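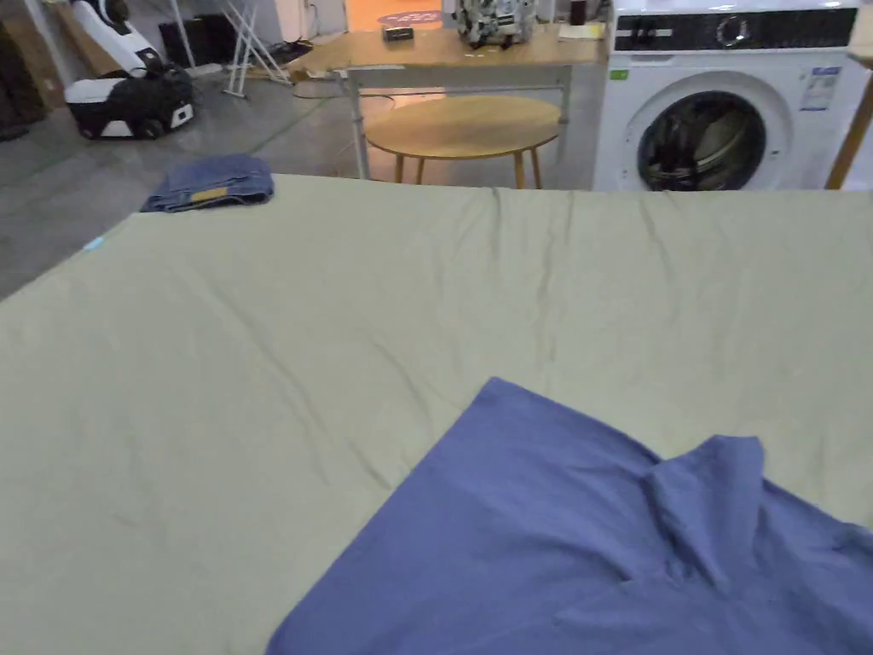
Gachanja's handling protocol for garment folding came into force at the Wutstead site in April. Its author, a process engineer at the firm, describes it as a document about starting states. "A top left crumpled on the sheet is a valid start. A top someone has smoothed first is rejected," she said. Finished items, such as the folded jeans, may stay nearby if they are off the work area.

Of the first 1091 recordings, 70 failed review, mostly for grip. The rule is one jaw at each end of the cloth, with tension applied before any lift. "Left and right units carry labels. Operators don't swap them." 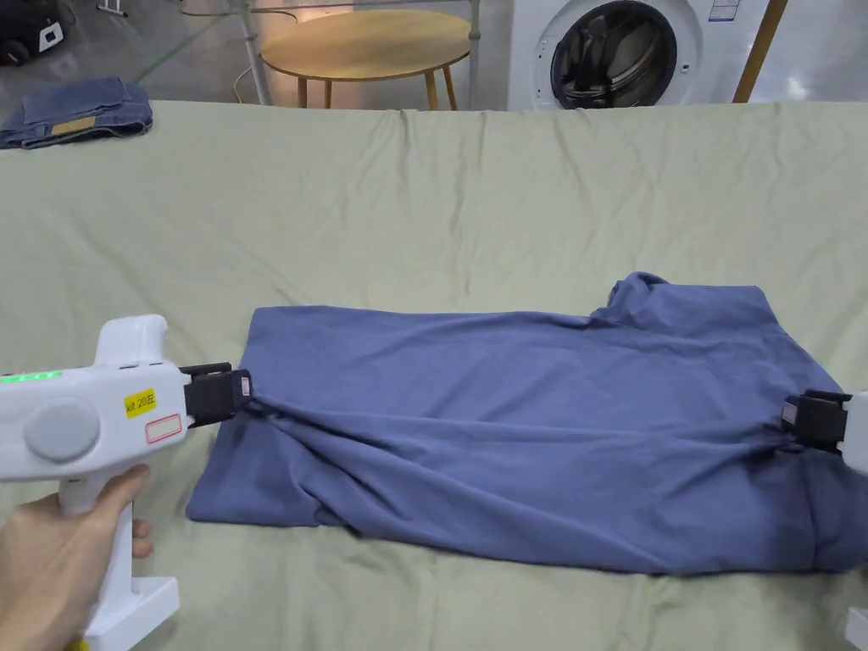
Revision 6

The next revision adds a limit on pull force, taken from Monden's fabric tables. "We had no number before," she said. "We had 'gently.'"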